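Forums Kitchen Laundry Storage Garden Search Log in
Forums > Kitchen > Washing up and drying > Plastic cups on a wire rack

**jistska_mum**
Good evening. I have a question on drying plastic cups. We have the light blue ones, matt, a bit narrower at the bottom, and a white wire rack without any plate under it. If I put the cups upside down, there is still water inside the rim in the morning. Do you lay them on the side or what do you do?

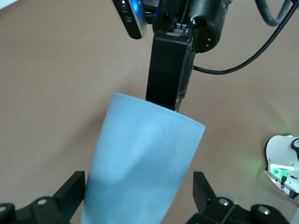 Does a matt plastic cup dry slower than a glass?
In my kitchen it does, because plastic holds little warmth from the washing water and the drops stay where they are.

**Rangel16**
I lay mine on the side, with the mouth a little lower than the bottom. The tapered shape helps you. Upside down is wrong in my opinion, the air can not go in.

**kinero_k**
I don't agree with Rangel16. On the side they roll, and one wet cup on the floor is enough for me. Upside down on wires is fine if the wires are thin. I have done it for 14 years – with a folded towel below the rack.

**jistska_mum**
Thank you both. The towel I tried on Wednesday, but it was wet through by the evening. I have a brown mat on the table and I would like to keep it dry.

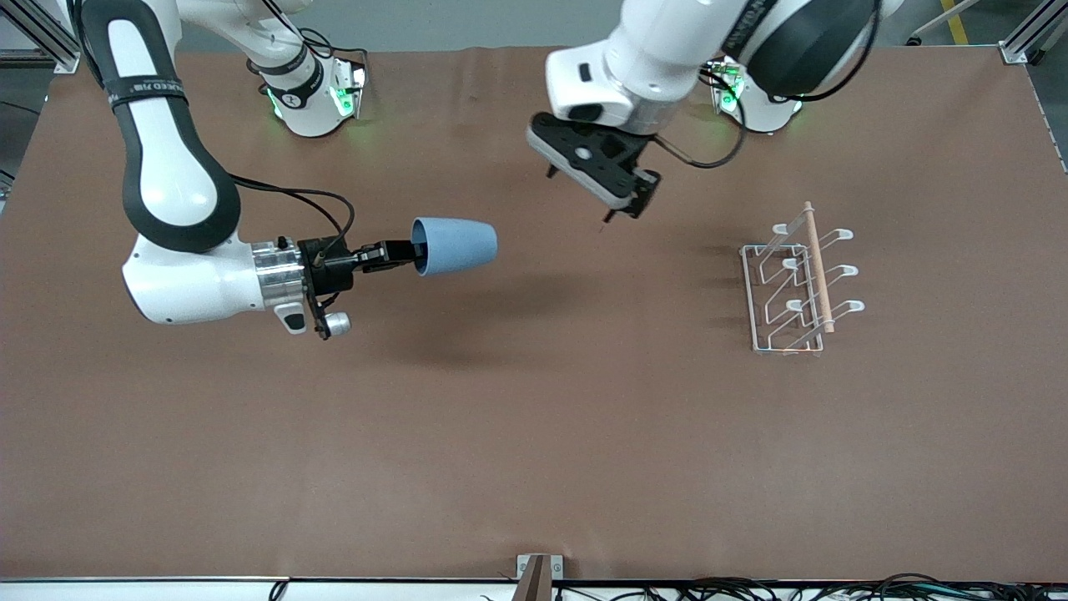

Photo: jistska_mum

**Flonulwood**
The rack looks good to me. Before you put a cup on it, hold it in the air by the rim and shake it two or three times over the sink. Most of the water is gone then. After 5 minutes I turn the cups once.

**Rangel16**
Turning cups every 5 minutes, who has time for this? Dry them with a cloth and put them away.

**Flonulwood**
I wrote once, not every 5 minutes. And a cloth leaves fluff on the matt ones.

**kinero_k**
About the fluff I must agree. Use a thin cotton cloth, not the towel type.

**jistska_mum**
I will try the shaking first and then on the side. If they roll I will come back and complain to Rangel16.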